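Kitchen Tips from the Condton Trials
By Garnet Carrier
3 August 2022

These are the notes I hand to anyone setting up a countertop task in Fekell for the first time. Most of them come from the air fryer trials, where we ran 2,000 simulated episodes over four counter layouts, 500 episodes to a layout. A few come from setting up my own kitchen, where the same rules mostly hold.

The result first. Of the 2,000 episodes, 1,541 were scored as complete. Of the ones that failed, 343 went wrong at the drawer handle, before any food was involved. If you only have a day to spend on a new kitchen task, spend it on the handle.

Place the appliance before anything else

Put the largest item down first and build the layout out from it. For a drawer appliance, bring the front close to the counter's edge. In our early layouts the fryer sat deep on the counter, and the forearm had to come in low and flat over the surface to reach it. Moving it forward fixed more episodes than any change we made to the controller.

Open the drawer all the way by hand in the editor before you run anything. Check that it travels without touching the counter and that it stops where you think it stops. Then close it and check the stop at that end too. We lost a week in November to a drawer that was two millimeters short of closed at the start of every episode, which the scoring script read as open.

Keep loose items away from the drawer path

Draw the drawer's full travel on the counter, add a hand's width on each side, and keep cups, plates and lids out of it. Save clutter for a later set of runs, and change one item at a time when you add it. If you scatter six objects at once and the score drops, you won't know which object did it.

The same goes for seams between counter panels. Make sure both panels are at the same height. A lip you can't see on screen is enough to catch the edge of a sliding plate. 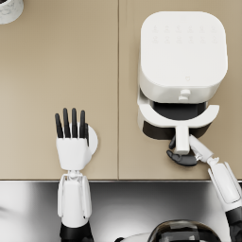
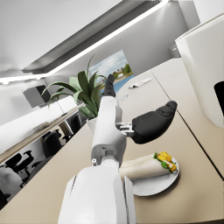

Handle failures need to be sorted by cause before you try to fix them. Ours fell into three groups: the fingers closed short of the grip, the fingers closed on one side of it only, or the grip was good and the arm pulled at an angle. Look at the contact from straight overhead for this. With the black fingers curled under and around the fryer's white handle, you can check both sides of the grip at once, and you can also see that the left hand is open and well away from the appliance. We added a rule that the idle hand must stay clear like that during the pull. The sideways-pull group got smaller after that, and I think the arms had been working against each other through the body.

Check food at hand height

The overhead view is poor for food. A wrap or a sandwich looks much the same from above whether it is flat on the plate or resting on the rim. Use a low view beside the plate as well, and expect the arm to block part of it. When it does, mark the episode "not visible" and go on. Don't guess from what the hand seems to be doing.

For rolled food, settle the physics for two full seconds before the episode starts. Skip that and it may shift on its own, and a shift gets logged as a touch.

Score in steps

One pass or fail at the end tells you very little. We use five marks: reached the handle, gripped it, moved the drawer, released the handle, finished the task. Write the marks down before the first run and leave them alone. The Dương checklist we started with had eleven, and two people scoring the same episodes disagreed too often on the middle ones. Five was the most we could agree on reliably.

Keep the failures. Disk space is cheap and you will want them when someone changes the hand model. We moved to the Volleo hand partway through planning and had to throw out a whole pilot set that had been saved as scores only, with no recordings to go back to.

Run the same starts again

Save the starting position of every object along with the random seed. When you change something, rerun the same starts before you try new ones. A better score on different starts could be luck. A better score on the same 500 is worth reporting.

For your own counter

Our trials were all in simulation, so take this part as one person's habits. I moved my fryer forward until the drawer could open over clear counter without my elbow catching the toaster. I keep one plate-sized space beside it, on the side of the hand I don't pull with. I pull the drawer straight, and I let go of whatever is in the other hand first.

Still to do

We have no numbers yet for closing the drawer, only for opening it. Closing looks easier when you watch it, but the pilot runs had a lot of drawers left slightly out. Layout four also scored lower than the other three and I don't have a good explanation. If you rerun it, please send me the seeds as well as the scores.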